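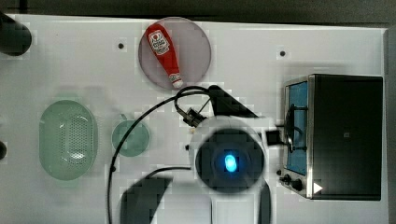
Kustbridge > Student Work > Spring Projects > Reports

By Tarık Akgül, Sunday

We use cookies to remember your settings. Accept or Manage choices.

My project started with an argument over dinner. My roommate Hüsnü Tuncer puts everything back on the table wherever his hand happens to be, and I wanted to know if a shared kitchen gets easier to live with when every item has a set place. So I asked the people in Yurt (our dorm, 18 of us on one kitchen!) to try it for a month.

I kept the list of items short on purpose — a plate, a colander, a cup and a bottle of ketchup. Those are the things people around me complain about most. The ketchup gets left on somebody's plate, the colander ends up wherever the pasta was drained, and then the next person has to clear a spot before they can even start cooking.

For the first two weeks I changed nothing and just asked everybody to write down when they had to move someone else's stuff. I got 200 notes, way more than I expected, and some were pretty rude (I left those out of the appendix). Then Hüsnü and I put tape outlines on the table, one for each item, and collected notes again.

The outlines worked best for the colander. It's an odd oval shape, so the outline looks like it belongs to that one thing and people seemed to enjoy matching it up. The plate was fine too. The ketchup was a mess. A bottle can stand up or lie down, and I only drew a little circle for it standing, so anyone who laid it down had no idea where it should go. I should've drawn both.

I also made a dumb mistake with the tape. The first roll was cheap and peeled up when we wiped the table, so I had to redo all the outlines in the middle of week three — I marked those days in my chart so you can see the dip.

My adviser at Kudov asked if I could say that tidy tables save time. I can't, I never timed anybody. What I do have is the notes, and the second batch was shorter and a lot less grumpy. Next term I want to try the same thing with the drawer, and Hüsnü has agreed to help if I stop writing about him.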